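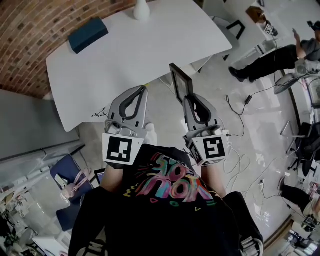
# Demonstration Operators, Household Handling Program

**Employer:** Ludex
**Site:** Dulstead laboratory
**Positions open:** 8
**Term:** Fixed, 16 weeks, beginning in June
**Reports to:** Site lead, Data Collection

Ludex invites applications for the position of Demonstration Operator at its Dulstead laboratory. Operators carry out everyday handling tasks with a pair of hand-held grippers, and the recordings of those tasks are used to train the Imrie manipulation model. The current phase of the program concerns the placing and rearranging of household objects, such as vases, picture frames, and lidded boxes, on tables and shelves.

No degree and no background in robotics is required. The program depends on steady, attentive work, and applicants from retail, catering, care, warehouse, and craft occupations are encouraged to apply.

## Duties

- Perform assigned tasks with both grippers, following the written task card for each session.
- Set the table to its starting arrangement before each recording and vary the arrangement when the card calls for it.
- Check that the marker block on each gripper is clean, firmly attached, and unobstructed.
- Label each recording as complete, incomplete, or void in the Omura logging system. Dropped objects and failed grasps are to be kept and labeled, not deleted.
- Report damaged objects, worn finger pads, and cable faults to the site lead before the next recording.
- Take part in the weekly review, at which samples from every operator are examined and task cards may be revised.

The program is to deliver 3000 accepted demonstrations by the end of the term. This is a shared target. Operators are not paid by the recording and are not ranked by speed.

## Requirements

Applicants must be at least 18 years of age and legally authorized to work at the site. They must be able to use both hands together for fine work, to stand for much of a shift, and to read task cards in English. Reasonable adjustments to the work station, including table height and seating, will be made on request. Left-handed applicants are particularly welcome, as the present collection contains too few of their demonstrations.

Experience in assembly, sewing, model building, food preparation, or similar handwork is an advantage. Prior use of motion capture or remote operation equipment may be mentioned in the application but carries no extra weight in selection.

## Hours and Conditions

Shifts begin at 9:00 a.m. or 1:00 p.m. Operators may state a preference, and the assigned shift will remain the same throughout the term. Gripper work is limited to 2 hours per shift without a change of duty; operators then move to labeling or table setup. Paid breaks are provided.

All training takes place on site during paid hours. Closed-toe shoes are required in the recording area, and loose bracelets and wristwatches must be removed before the grippers are taken up.

## Recording and Privacy

Recordings may show an operator's hands, arms, and clothing, as well as other persons present in the room. Successful applicants will receive a written consent form before their first session and may put questions to the site lead before signing. Consent may be withdrawn for future recordings at any time. Sound is not recorded.

## How to Apply

Applicants should submit a one-page letter and a summary of work history through the Ludex careers page, quoting "Demonstration Operator, Dulstead." The letter should describe one task the applicant performs well by hand and state a shift preference.

Selected applicants will be invited to a paid trial session at the laboratory, consisting of a short introduction to the grippers and a set of tabletop tasks. All applicants will be notified of the outcome in writing.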